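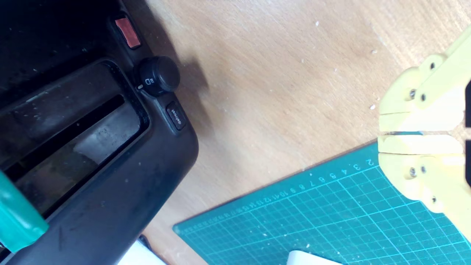 Crumb clear-out month at Gekthorpe, so please, everybody, check what you've got at home before you bring it in. January is always when the toasters show up. People get a new one over the holidays and the old one comes to us, usually with half a loaf still in the bottom. We took in 528 small appliances last year and I'd bet a good chunk of them only needed a cleaning and a five minute look. Black ones are the worst for showing it, pale specks and dusty marks all over the casing, and you don't notice till it's out on a table in decent light. Damp cloth, not soaking. Unplug first!! Get into the edges by the buttons too, the defrost one especially if yours has it, crumbs and grease love that spot.

Quick list of what to do before drop off:

- Unplug, let it cool all the way
- Pull the crumb tray, wash it, dry it compleatly
- Turn upside down over the sink or a newspaper, gentle shake
- Soft dry brush in the slot. No forks. No knives. Wood skewer if you must
- Wipe the knob, don't spray anything at it
- Tape the cord up so it doesn't drag

If the lever won't stay down, leave it alone and put a note on it. Same if the cord is cracked or it smells burnt. Zbigniew Wróbel is doing the electrical checks again this winter and he would much rather get a dirty toaster with a note than a clean one somebody has been poking at with a screwdriver.

Drop off is the side door, 5 to 7 pm. Shelf on the left is for working stuff, bin on the right is for parts. Please don't mix them, took me a whole evening to sort last time. Zarwood pick-up is for scrap only and they will not take anything with food in it.

Kettles and hand mixers also welcome. No microwaves, no room. Tea towels and old toothbrushes for the cleaning table, yes please, we are nearly out.

More next month, got to run, the printer is waitng.

Comments (3)

nouri_m: Is the side door the one by the bikes or the one by the ramp?

Gekthorpe desk: Ramp. Sorry, should of said.

Patty L.: Mine has no crumb tray that I can find. Checked the bottom twice. Do I just shake it?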